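Calligraphy tablecloth: how do I keep it nice with towels and tissues on it every day? 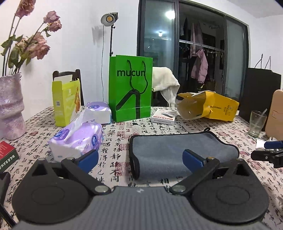

The cloth with the usual things on it

Posted by Diane Girard

Hello all, I hope this is the right board, I wasn't sure whether it belonged under Laundry or under Dining Room. My aunt gave me this tablecloth in December and I love it more than is reasonable. It's a pale beige, a little on the pink side, with columns of black Chinese calligraphy and red seal stamps all over it. I don't read a word of it, but I drink my coffee over it every morning and it makes me happy.

The trouble is that our table gets used for everything. There are always tissues on it (two packs at the moment, one at each end of somebody's cold), a carton of something to eat, and the gray-blue plush towel we keep for wiping hands. The towel has thick black edging and a little loop, so it could perfectly well hang up, but it lives on the table and I've given up that fight.

So I have two worries. Can a damp towel left sitting on the cloth make the red stamps run? And what do I do about washing? There is no care label anywhere, I've been over the hem twice. I've been shaking it out the back door and dabbing at crumbs, which can't go on forever. I paid 12 dollars for a clear plastic cover and hated it, it stuck to my arms and the whole room smelled like a new shower curtain.

Thank you for reading all this!

Grímur Ingvarsson

What a lovely present, and please don't go back to the plastic! I have a printed cloth on my own kitchen table and it has come through years of grandchildren, so take heart.

Before you do anything else, test the red. Find a stamp close to the hem, wet a white cotton rag with cool water and one drop of mild soap, and hold it against the print for 3 minutes. Press, don't rub. If the rag comes away clean, try the black the same way. If you see any pink at all, keep water off it and take it to a cleaner, and tell them what you saw on the rag.

If both colors hold, wash it by itself in cool water on the gentlest setting you have, turned so the print is on the inside. No bleach, and none of those brightening powders. Hang it in the shade and iron it on the back while it's still a tiny bit damp. I would leave the dryer out of it the first time, as you don't know what the fabric is and it could shrink.

As for the towel, I'd be a little careful. A dark towel can give off some of its own color when it sits wet on something pale, and that may be a bigger risk to you than the stamps. You could rinse it a few times until the water runs clear. Or use that loop! A stick-on hook on the side of the table was what finally did it at our house, although it took my wife almost a month to stop putting the towel back where it used to be.

Clalico

I just wash mine at 80 and it's fine. Mine is plain white though

Diane Girard

Thank you both! Grímur, I did the rag test at lunchtime and there was no pink and no gray, so I'm going to be brave and wash it. I'll pick up a hook too. Clalico, I think I'll stick with cool for now, but I'm glad yours is doing well.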